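We use cookies to remember your settings. Accept | Manage

Flilthorpe Handling Trials: progress report to the programme office
February
By the trials team

Gripper comparison

We have now run the Drovard two-finger pneumatic gripper through the first block of picks. It logged 538 successful picks out of 700. The supplier's note led us to expect far better, and I would not put our figure in front of the board as a success. Most of the misses came with bars lying close to a bin wall, where the finger has little room to get down beside the part.

The Mousavi gripper has had only a short run and I am not drawing anything from it yet. Its software crashed 3 times in the first session. The firm says a new version fixes this. We will see.

All picks are made from a sheet-metal bin clamped at the bench, with reddish-brown and dark green bars laid in it at mixed angles. The KUKA arm is the same for both grippers, so any difference should come from the tool. I say "should" as the air hoses and cable loop at the wrist have to be refitted at each change, and we have not shown that this makes no difference. 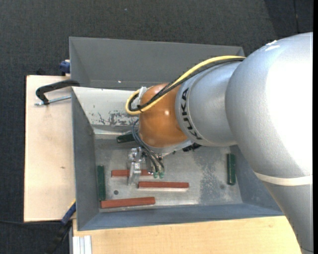 Vision and control

The Vinus controller was sold to us as saving time on each pick. So far it has saved almost 33 minutes over a full day, most of it in start-up. Pick time itself has hardly moved. Bright patches on the metal floor of the bin still confuse the camera, and nobody at Vinus has given us a straight answer about that.

Next period

We will repeat the full block with the Mousavi gripper, using the same bar layouts. I ask that no order be placed for further Drovard units until those results are in. Spending is within budget, though a second round of controller tests would not be.

© Flilthorpe Handling Trials. Back to top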